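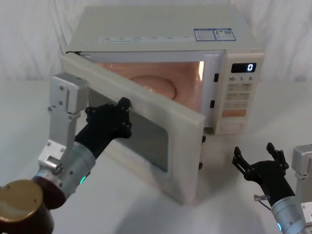
Left hand holding the door, right hand free. Lamp on, turntable in.

November, hand comparison, microwave bench

OK so I finally got a proper stretch on the bench with the Wiltia multi-finger hands, and I have opinions! The part I like best is the hook grip over the top edge of the door. I was trying all sorts of fancy pinches on the face of the door before Lamisi said just curl the fingertips over the top and let the wrist do the pulling. Much nicer. The fingers give a little as the hinge comes round, so the arm path can be a bit sloppy and the door still follows.

What I don't like is the tuning. I left the closing current at 300 (milliamps, per finger) because that's what Roksolana had in her config, and at that value the index finger chattered on me twice. Dropped the gain, chatter went away, but now the close feels lazy. Full close command to contact is 985 ms in the log, and I'd love to shave that down before we try anything with a plate in it.

Other hand stays parked palm up near the front right corner. I had it further back at first (out of the way, I thought) and then every reach into the cavity started with a silly detour around the control panel. Low and forward is better, so please leave that pose alone!!

Then there are the Gostberg two-finger grippers. I'm writing this up as a fair fight, but they really do want a different job. 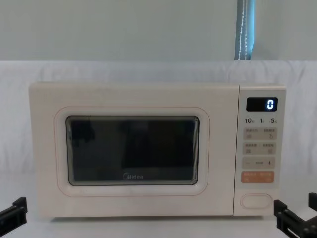
The door release is the thing I keep going back and forth on. It's a pill-shaped button way down at the bottom of the panel, and a flat finger plate ought to be great for that, more so than a round fingertip that wants to skate off. So my plan is gripper for the press, hand for the swing. Roksolana says mixing the two means two calibrations and twice the grief, and she's probably right, but I want to see numbers first.

Start poses are open and clear of the oven on both sides. The Moroz controller has 33 waypoints for the press routine, way too many, half of them are me nudging things at 5 pm. Needs a cleanup.

To do:
- rerun the press at 300 ms dwell
- ask Lamisi where the spare Wonix cable went
- try the top-edge hook with three fingers only
- trim those waypoints, for real this time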